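Janari Community Meals
Progress report to the Chiang Fund
Reporting period: February through September
Submitted Sep 29, 2024

1. Purpose of this report

This report covers the second grant period of the Janari Community Meals project. It sets out the work completed against the agreed plan, the changes made to that plan, and the work still outstanding. A separate financial statement has been sent through the Fund's online portal.

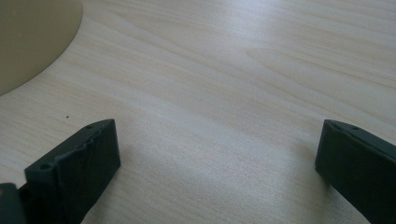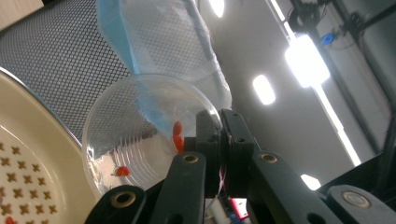 Figure 1. Light wood-grain tabletop (first picture); clear plastic cup on its side, with a transparent bag or sleeve (second picture).

2. Meal service

The project now serves lunch at 5 sites, up from 4 at the time of our last report. The new site, on Doditus Street, opened in February after the landlord finished repairs to the drains. Service there was limited to two days a week until the end of spring and has since moved to the full weekly schedule.

Across all sites, the project provided 1,000 meals a week by the end of the period, as set out in the grant agreement. Demand was highest during the school break. The Doditus Street site ran short on several days in that time, and guests who arrived late were offered soup and bread in place of the planned menu. Portions have been adjusted and the site now receives a larger delivery on Mondays.

Guests continue to ask for more fresh fruit. We have been able to meet this request only in part, as prices from our regular supplier rose in early summer. A second supplier has been approached and a price list is expected shortly.

3. Staffing and training

Both kitchen positions funded under the grant are filled. The second was vacant for six weeks after a resignation, and the unspent wages for that period are shown on their own line in the financial statement. We ask the Fund's permission to move this amount to the food budget.

All kitchen and serving staff have completed the food safety course. Allergen training was planned for the same month but had to be moved when the trainer became unavailable. It is now scheduled for the fall.

4. Supplies and waste

The grant agreement asks us to reduce the use of throwaway items. Reusable plates and bowls have been brought in at every site except Doditus Street, where there is no dishwasher - the electrical supply to the kitchen must be upgraded before one can be installed. The landlord has agreed to the work in principle but has not yet given a start date.

Food waste is now collected separately and taken by Juvlow, a local composting service, under a one-year contract. Collections have been regular. Two pickups were missed in the first month and were not charged.

5. Guest survey

We received 300 completed survey forms. Most guests rated the food as good or very good. The most common complaints were noise at lunchtime and the length of the line. Opening hours at the two busiest sites have been extended by half an hour in response, and early comments from staff suggest that the line is shorter.

6. Work outstanding

The dishwasher at Doditus Street, the allergen training and the second fruit supplier remain open. Of these, only the dishwasher is likely to run past the end of the grant period. We would like to discuss a short extension for this item - at no added cost to the Fund - at the next review meeting.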